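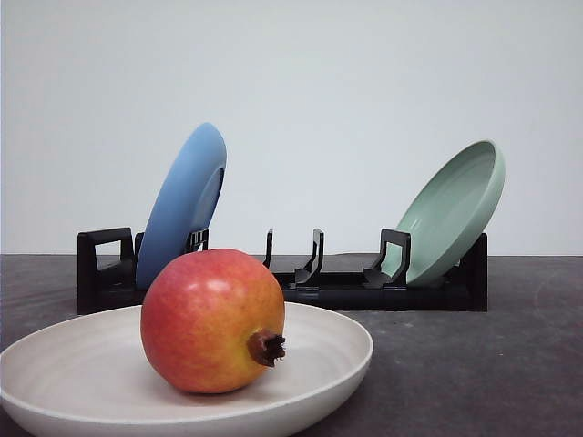

私たちの班は、ロボットアームに食器と食材の片付けを覚えさせるための、お手本データ集めを担当しました。やってみて一番驚いたのは、物の置き方を決めるだけで議論が一時間も続いたことです！班で「ザクロ配置」と呼んでいる並べ方では、白っぽい浅い鉢にザクロを入れ、奥の黒い水切りラックに水色と淡い緑の皿を立てます。二枚は傾きが左右逆で、水色は裏側、緑はくぼんだ表側が手前を向くので、同じ「皿をつかむ」でも手先の入れ方をまるごと変えなければなりません。ザクロのほうも、がくの先がどちらを向くかで持ちやすさがずいぶん違いました。

ホーム | 研究室紹介 | 学生プロジェクト | 報告書一覧 | アクセス

11月　Gerunura班 学生報告

目標は操作のお手本1000件でした。操作する人がリーダー側のアームを手で動かし、その動きをフォロワー側がまねて、関節角度とカメラ映像を同時に記録します。記録には先輩たちが作ったソフトDrernisを使いました。一件ごとに「成功」「失敗」「やり直しあり」の札を付けていきます。

最終的に集まったのは925件です。そのうち400件はザクロを鉢から出してテーブルに置く課題、残りは皿をラックから抜く課題と戻す課題に分けました。目標には届きませんでしたが、後半は操作がぐんと上達して、見ていて気持ちがいいくらい滑らかな軌道がとれるようになりました（前半の記録と並べて再生すると別人みたいです）。

困ったのは、うまい人のデータばかりだと動きが似すぎてしまうことです。そこで、わざと少しずれた位置から始めて立て直すお手本を70件入れました。学習にはMenonという小さめのモデルを使い、この70件を抜いた場合と入れた場合を比べたところ、入れたほうは皿の縁をつかみ損ねても、もう一度近づき直す動きが出ました。画面の前で全員が声を上げた瞬間です！

反省点もあります。鉢の位置を毎回変える約束だったのに、忙しい日はほとんど同じ場所に戻していました。配置表を先に作り、Plikovicoの共有フォルダに置いておけばよかったと思います。札の付け方も人によって揺れていて、「やり直しあり」と「失敗」の境目は途中で一度決め直しました。決め直す前の分は、現在二人一組で見直しています。

次の期は皿の枚数を増やして、ラックの中央にも立てた配置を試す予定です。隣の皿に触れずに抜く動きは難しそうですが、今から操作の練習を始めています。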